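Minutes — jar station review, Flarora cell
11 Oct 2023
Present: Lourenço Bragança (chair), Sofia Pinheiro (notes), two from Tavares on the phone, Munidero rep joined late
Apologies: night shift lead

Notes typed fast, corrections to Sofia please.

1. Last minutes
Agreed. One change, the spare fuse order was Tavares and not us. Fixed in the shared copy.

2. The dropped jar
Main item, took most of the hour.

Lourenço went over the log. Arm stopped mid-lift at 1445, grip force fault. Controller cut drive to both fingers, fingers opened, jar went down on the table from a low height and rolled. Glass broke at the rim. No one hurt. Operator was outside the line but only just, had been leaning in to check the fill a moment before.

Discussion. Two separate problems and we kept mixing them up, so written seperately here.

a) Why the fault. Force reading jumped, then went to zero. Tavares think a cable, the one that flexes at the wrist. Same cable was flagged in February and taped. Tape was meant to be temporary. Sofia pointed out it was never put on the open list, so nothing chased it. Lourenço took that one, his list.

b) Why it let go. Worse of the two. On a fault the fingers should hold last position. Ours open. Tavares say that is how the controller ships and the hold setting has to be turned on by whoever installs. Cloltov did the install. Their handover sheet has a tick next to "fault behavior checked" with no value written in. Lourenço not happy. Asked for the original sheet and not the scan.

Some back and forth on whether hold is right for every case. If somebody's hand is in there you want it to open. Tavares said hold with a manual release on the pendant. Nobody against. Needs writing up properly before we change anything.

3. Hand-held tool work
Still going ahead, no powered arm involved. Sofia and the day crew are using the hand-held grippers to get approach data on the glass jars while the cell is locked out. Fingers open wide, come in low toward the base, jar between them. Jars with brown ground material in, clear glass, marks up the side.

Sofia's points:
— glare off the pale table is a pain near the jar base, thin glass edge gets lost in it. Wants a matte mat, Lourenço ok with that
— powder clings to the inside of the glass so the fill line looks different from each side. Camera fill check will need to cope or we drop it
— the marks on the jar are too small to read at gripping distance, dont rely on them for anything 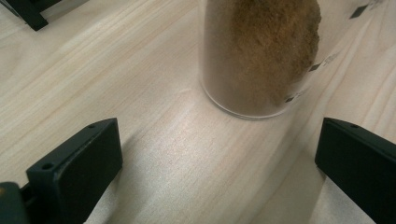
4. Cleanup and glass
Broken glass and powder mixed together went in the ordinary bin first time round. Was pulled out again and bagged right, but should not have happened. Glass bin to be moved next to the cell door. Brush and pan to live there too, not in the store room.

Also powder got under the guard rail foot. Vacuum only, no air line. Air line blew it everywhere and set off the light curtain twice, which then got reset without being logged. Reminder to all, every reset goes in the book even the silly ones.

5. Guarding
The line on the floor is not enough. Munidero rep (joined here) says the light curtain could move out 160 mm without new brackets. Would have caught the operator leaning in. Quote to come. Lourenço asked if it slows the cycle, rep says a little on loading, no figure yet.

Sofia asked whether we stop leaning in to check fill at all. Agreed yes, from today. If you need to look, stop the cell and use the key. Sign to go up.

6. Restart
Not before all of these:
— wrist cable replaced, not taped
— fault behavior set, tested with a plastic jar first, value written on the sheet
— 4 clean runs in a row, with someone at the pendant
— Sofia and Lourenço both sign

Tavares asked for a partial restart on the lid side. Refused, same controller. They will send the cable by courier.

7. Actions
Lourenço — get original handover sheet from Cloltov. Put the cable on the open list. Check what else got taped and never listed
Sofia — draft the hold / release procedure, send round for comments. Order matte mat
Tavares — cable, plus a note in writing on the default fault setting
Munidero — quote for moving the curtain, with cycle time effect
Day crew — glass bin, brush, sign

8. AOB
Pendant battery cover cracked again. Spare in the drawer, fit it.
Key for the lockout box has 2 copies and we can only find one. Whoever has it, hand it to Sofia, no questions asked.

Next meeting when the cable is in. Sofia to send the time.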